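About Cludia

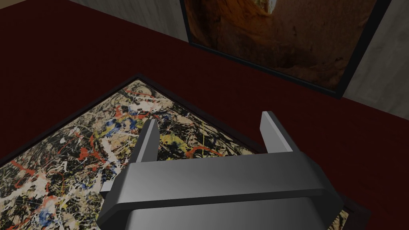
Simulated gripper over a framed abstract painting.

Cludia gathers examples from which robots learn to handle household objects. The company was founded in Drosville and maintains two teams, one for simulated work and one for physical arms. Operators guide each task from start to finish, and a reviewer checks every recording before it enters the Brera collection. As of July 2, 2021, Brera holds 3,143 accepted recordings. Partner laboratories receive new material twice a year, with the next release planned for August. Inquiries regarding access may be sent to the Dizon Street office.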